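The Table in the Kitchen
Why we keep eating, arguing and doing our tax at the same piece of furniture

By Noelia Aranda

My mother bought her kitchen table at the clearing sale of a boarding house in Gotwood, the year before I started school, and carried it home upside down on the roof of a borrowed station wagon with my uncle's arm out one window and hers out the other. It was too big for the room. You had to go sideways past the fridge to get to the back door, and whoever sat at the far end was there for the duration, because getting out meant everyone else standing up. We never thought of moving it, and I don't believe it crossed my mother's mind that a table could be the thing at fault. If anything, she blamed the house.

I have been thinking about that table a good deal since last May, when my sister and I had to decide which of us would have it. Neither of us has the room. Both of us wanted it badly enough to go a little quiet on the phone. In the end it went to her, and I got the sewing machine and the good casserole dish, and I drove home along the Ukunard road feeling as though I'd left a relative behind.

So I started asking people about theirs. It's a lovely question to ask, as it happens, much better than asking about work or the kids. People who will give you three words on their holidays will talk for half an hour about the table they grew up with – the colour of it, who sat where, the leaf that never quite lined up, the burn mark shaped like Tasmania that was always blamed on a cousin.

A woman in the queue at my bakery told me hers had a drawer at one end where her grandfather kept string, rubber bands and a pair of reading glasses that suited no one in the family. A retired shearer's cook told me he had fed men off trestles for most of his life and then gone home and insisted on a tablecloth. My neighbour across the lane said they didn't have one at all when he was small. They had a bench and a row of stools, all facing the wall, and when he finally ate at a friend's place, with people looking at each other over the peas, he found it so alarming that he asked to go home.

I understand that better than he expected me to. A table makes you face people. My father, who was a gentle man and a great avoider of subjects, used to bring the newspaper to breakfast and put it up like a fence. Mum let him have it until the toast was gone and then she would reach across and fold it down from the top, with one finger, and he would look over the edge and say, "Yes, love?" Most of the serious decisions of our family were made in the minutes after that finger came down.

There's a shop called Bautista on the main street of Gotwood that has been selling and mending tables for longer than I've been able to read the sign. It smells of linseed oil and wet dog, though I have never met the dog. The front half is full of things you can buy and the back half is full of things waiting to be collected, and the difference between them isn't marked very clearly, so that regulars have learned to ask before they fall in love. I once spent an entire lunch hour admiring a drop-side in blackwood that belonged to the local dentist.

The fellow who served me there had firm opinions, which I wrote on the back of my parking ticket. He thinks a kitchen table should be 900 millimetres wide, or close enough that you can pass the salt without getting up. He thinks extension leaves are a promise people make to themselves about the sort of Christmas they're going to have. He has nothing against modern tops, which surprised me, and he told me off very kindly for assuming he would. Half the people who come in apologising for their laminate, he said, are wiping down something that has survived three children and a house move, and they ought to be proud of it.

He also talked me out of stripping my own table, a plain little pine thing I bought when I first rented a flat at Flerkgate. I had been planning to sand it back to bare timber. He asked what I thought I'd find under there. I said I didn't know, a nicer table? He said it would be the same table with the writing rubbed off, and then he sold me a tin of wax and a cloth.

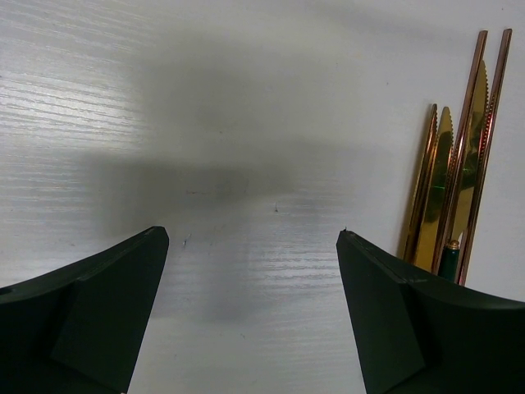 Dark green against a white wood-grain tabletop. Pale finishes have found their way into a good many kitchens.

The fashion in tabletops comes and goes like the fashion in hemlines, and people follow it with about as much loyalty. When I was small everyone wanted dark timber with a shine you could see your chin in. Then came the years of glass, when lunch at my aunt's meant looking straight through your sandwich at your own knees. After that, everybody I knew wanted a slab, the rougher the better, with a bit of bark still clinging to the side and a crack down the middle that collected crumbs. Now it's paleness. White paint, white grain, washed oak, ash, anything that bounces a bit of light around on a winter afternoon. I'm fond of it, I must say. A pale table is cheerful company at six in the morning, although it's merciless about beetroot.

What hasn't changed much is what goes on there. I kept a list for a week, stuck to the fridge, of everything that happened on my own table. Breakfast was on it, naturally, and the bills. So was the great sorting of the photographs, which stayed put for two days and had us eating dinner on our laps. My youngest did a school project on frogs. My husband repaired a lamp. A friend came by with a bottle of wine and a broken engagement, and we sat there until the birds started up, and at some point in the small hours she peeled the entire label off the bottle and stuck it to the wood, where a corner of it remains.

I did ask an architect, a friend of a friend, whether she thought the kitchen table was on its way out. You hear that said. Apartments are getting smaller and the island bench has colonised everything, and plenty of younger families eat in shifts. She said she had stopped arguing with clients over it. They'd come in asking for an island with four stools and a waterfall edge, and she would draw it for them, and when she visited a year later there would be a table jammed in next to it, usually somebody's grandmother's, with the homework spread all over it and the island holding up a fruit bowl and the mail.

I like to think of all those beautiful benches, with their fruit.

There are practical matters, and since readers will write in if I leave them out, I'll put down what I've gathered. Sit at a table before you buy it, with your own legs and a chair the right height, and check where the apron hits your thighs. Lean on the corner with your full weight. Look underneath, where you'll learn more than you will from the top. Measure the doorway at home, then measure it again with the door in it, which my mother famously did not do. And don't rush out to get coasters. Rings can be waxed over, mostly, and guests who are worrying about their glass are hard to talk to.

If the table is old and it wobbles, try turning it around before you do anything else. It may well be the floor. Mine rocked for years on the kitchen tiles at Flerkgate, with a folded bus timetable under one leg, and the day we moved out I set it down on the footpath and it stood as steady as a church.

My sister rang last night. She's had to take the back door off its hinges and put a curtain up, just until she works out where the fridge can go. She had the table set for six, with Mum's placemats, the ones with the faded parrots on them, and she wanted to know which end I used to sit at, because the kids were fighting over it. I told her the far end, by the wall. She said no, that was her, and I was on the side near the stove, and we were still going back and forth about it when her potatoes boiled over.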